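Skirting board

A skirting board, more often called a baseboard in the United States, is the strip that runs along the bottom of an inside wall and covers the joint where the wall meets the floor. It is one of those parts of a house that people live beside for years without giving it much thought, and yet a room without one tends to look strangely unfinished.

The strip has several jobs. It hides the uneven lower edge of the plaster, it takes the knocks from shoes, chair legs and brooms, and it covers the small gap that a wood floor needs in order to swell and shrink with the seasons. Older houses often have tall boards with a molded top – the ones in the front rooms at Rulleck stand 12 inches high – while newer homes usually make do with something a good deal lower and plainer.

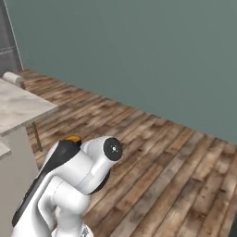
Eckhard Voß held that the height of the board should follow the height of the ceiling, and that a tall board in a low room makes the walls look as if they were sinking. Rainer Hamann was gentler on the matter and allowed almost any height, so long as the door trim was a little thicker than the board that runs into it.

Outside corners are normally cut at a slant, or mitered, so that the two faces meet in a clean line. Inside corners are often coped instead, with one board shaped to fit snugly over the face of the other – slow work, but it hides movement in the wood very nicely.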